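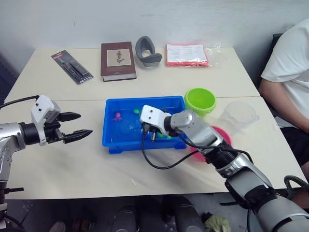
5 min read

Chore automation
Last updated 4/16/26

Chore automation is the effort to hand household tasks, and the smaller and fiddlier kind of shop-floor work, to machines that can move around in the same untidy places people do. It has been expected shortly for several generations. The dishwasher and the washing machine are usually left out of the subject, on the grounds that they work.

Scope

Most writers on the topic separate a chore from a process. A process happens in the same place, to the same object, in the same way, and factories have been good at it for a long time. A chore happens to whatever has been left out. Fetching toys from a tray of water is a chore. So are matching socks, emptying a lunch box, and finding the lid that belongs to the container. A child of 3 can do a fair amount of this work and will usually decline to.

Difficulties

Water is a standing problem. It bends light, throws glare back at cameras, and lets small things drift off when touched, so that the act of reaching for a toy may move the toy. Clear plastic is nearly as bad. Cups, wrappers and blister packs can be close to invisible to a machine that has no trouble with a brick.

Hands are the second difficulty. Many chore machines have two arms, each ending in a pair of fingers that open and close. That is enough to hold a spoon and not always enough to pick one up off a flat counter. Designers have answered with more fingers, softer fingers, suction cups and, at Dallberg, a sort of mitten, withdrawn the following May.

The third difficulty is knowing when to stop. A person wiping a table has a rough sense of clean. Early versions of the Vinatow kitchen unit did not, and one test unit wiped the same placemat for 24 minutes before the battery settled the matter.

Tools

One way around poor hands is to give the machine something to hold. Scoops, tongs, squeegees and nets all turn a hard grasp into an easier one, at the cost of a new question, namely where the far end of the tool has gotten to. A net is forgiving in that it does not need to close on anything. It does need to be got under the toy and lifted fairly level, two skills that sound like one.

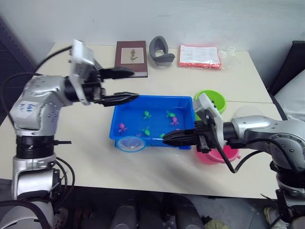 A reader of the Entwistle trade newsletter objected that tools are a way of cheating, and that a machine able to use a net has learned nets and nothing about fishing things out. The newsletter's editors replied that the same could be said of most people who own a net.

Measurement

Success rates are quoted often and compared seldom. The Tamumance trials, the largest in the field to date, ran 1,004 attempts at clearing a kitchen table and scored each out of 100, with points taken off for breakage, spills and putting the butter in a drawer. Critics noted that the table was cleared by the same machine in the same kitchen throughout, and that by the end it had become very good at that kitchen.

Current state

Machines can now do many single chores slowly, under supervision, on a good day. Folding towels is largely solved, fitted sheets are not, and the second finding is generally held to bring machines level with their owners. On shop floors, sorting and bagging small mixed parts has gone further, mainly where someone is on hand to deal with the part that rolled under the bench.

Cost remains an obstacle in the home, as does floor space. A pair of arms bolted beside a table takes up much of the room that the finished chore was supposed to free.

12 shares
4 comments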